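Waste bin

A waste bin (also rubbish bin, dustbin or, for small indoor types, wastepaper basket) is a container for holding refuse until it is taken away. Indoor bins are usually emptied by hand into a larger bin or sack kept elsewhere in the building. This article deals with small bins used in offices, waiting rooms and living rooms. For wheeled outdoor containers, see Wheelie bin.

Names

In British usage "bin" alone is enough in most settings, and the same word serves as a verb, to bin something. "Wastepaper basket" is older and refers to an open container without a lid. "Pedal bin" describes any bin whose lid is raised with the foot. The bag placed inside is called a bin liner or bin bag, the first word being more common for small sizes.

Types

Open baskets. The simplest form is a round or square container with no lid. Early examples were woven from willow or cane. Later ones are pressed metal, plastic or metal mesh. A mesh basket is light and does not hold smells, but fine matter such as pencil shavings falls through the wall unless a liner is used. Open baskets are meant for dry waste and are normally kept beside or beneath a desk.

Pedal bins. A pedal bin has a hinged lid joined by a rod or lever to a pedal at the base. Pressing the pedal lifts the lid, and letting go lowers it. Better models have a damper that slows the fall. Many have a loose inner bucket with a handle, which can be lifted out and rinsed. Others take a liner directly, held by a ring or by the rim of the body.

Swing bins. The lid turns on a central pin and is pushed open from either side. Swing bins are cheap and have few parts, though the flap gets dirty quickly and has to be wiped more often than a pedal lid.

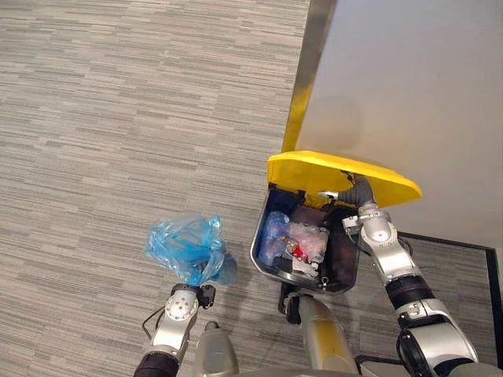
Lids on all types are the part most likely to fail. On pedal bins the hinge pin works loose or the rod slips off its hook, after which the lid has to be raised by hand. The Coltwood pattern, sold mainly to schools and clinics, has a lid that can be propped fully back while the liner is being changed. On many cheaper bins the lid stops short of upright and drops again as soon as the pedal is released.

Liners

Liners are made of thin plastic film, paper or compostable film. They are sold flat or on a perforated roll, and sized by the volume of the bin in litres. A liner should be somewhat larger than the bin so that the top can be folded down over the rim. If it is too small it slips inside under the weight of the first heavy item, and waste collects between bag and wall.

Clear and tinted liners let the contents be seen, which is useful where waste is sorted. Colour codes differ between councils and between employers — a blue bag may mean paper in one building and general waste in the next — and the label on the bin is a better guide than the bag.

Danica Urban's handbook Triltier, written for cleaning staff, recommends keeping two spare liners flat in the bottom of each bin, beneath the one in use. The practice saves a trip to the store cupboard, but it does not suit bins that take wet waste, as the spares become soiled if the top bag leaks.

Emptying

In a room with more than one bin, the usual method is to carry a single collecting bag from bin to bin. Dry waste from open baskets is tipped straight into it. Where the bin has a liner, the top edge is freed from the rim and gathered, the air is let out, and the bag is twisted and lifted. Tying the bag before lifting reduces spills on carpet.

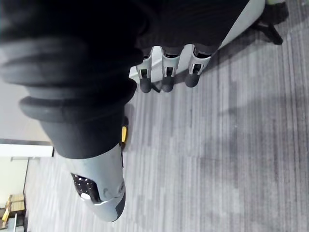 Two robotic hands, one with its fingers pointing downwards.

Small items tend to stay behind. Bottle caps, staples and scraps of wrapper lodge at the foot of the wall, and a basket is best turned over above the collecting bag and tapped on the base. Loop-pile and flat-woven carpets should be checked afterwards, as light scraps are easily missed against a striped or flecked pattern.

A nearly empty liner is often left in place and only its contents removed. Some contracts require the liner to be changed every time. The Ustar cleaning schedule allows a liner in a dry-waste bin to be used for up to 4 days, but asks for a daily change wherever food is thrown away.

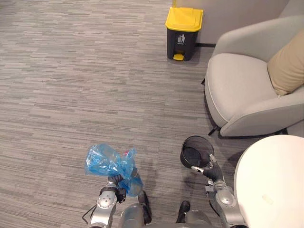

This page was last changed in August, at 16:40.

Placing

A lidded bin is normally stood against a wall, with enough clearance behind it for the lid to open without striking the surface. Marks on paintwork at lid height are a common sign that the bin is too close. The pedal should face the room. In seating areas bins are kept within reach of the chairs but out of the walking route, and a lidded type is preferred where people eat.

Cleaning

Plastic and coated metal bins are washed with warm water and washing-up liquid, then dried before a new liner goes in. Mesh baskets are brushed first to loosen dust from the holes. The underside of the lid and the pedal need wiping more often than the body. Carpet beneath a bin should be vacuumed with the bin moved aside.

Sizes

The Shojaei catalogue lists indoor bins up to 60 litres. Desk baskets are much smaller, and the larger lidded models are intended for shared kitchens and corridors.

See also

Bin bag
Recycling bin
Wheelie bin
Litter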